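Visit Report: Open Day at the Suveck Paper Mill
Date of visit: 09/06/2026
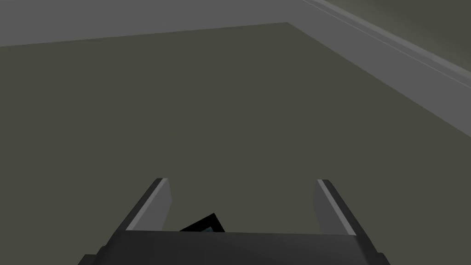
Refilwe Khumalo wrote, in response to the circulated draft, that the report should open with the pulp hall and leave the history of the company for later, as most readers will want to know how the paper is made. The present version follows that suggestion.

The mill admits the public to its production buildings once a year. Our party of 16 was received at the east gate by Flor Tello, who led the morning tour. Visitors were given ear protection and asked to remain behind the painted line.

In the pulp hall, bales of recovered office paper are broken up in water and passed through three sets of screens. The smell is mild, closer to damp cardboard than to chemicals. Ms. Tello explained that staples and plastic windows from envelopes remain the chief nuisance, and that the finest screen is cleaned at every change of shift.

The paper machine itself is 84 meters long. Access was limited to the raised walkway on the north side, and the noise made questions difficult. Our members found it more useful to speak with the operators afterward in the finishing room, where reels are slit and wrapped. Amirul Yusof asked whether the mill still produces the heavy cream stock once sold under the Sotelo name. It does, in small runs, with the next planned for August.

After lunch the group divided in 2. One half visited the water treatment ponds; the other attended a talk on watermarks in the old drying loft - a handsome room, though poorly ventilated. Sample sheets were handed out, including one bearing the Adar mark, and these have been placed in our reading room.

The parking area is small and was full by mid-morning. Members attending next year are advised to take the shuttle from the station. Requests for the talk handout may be sent to Syafiqah Halim at the office.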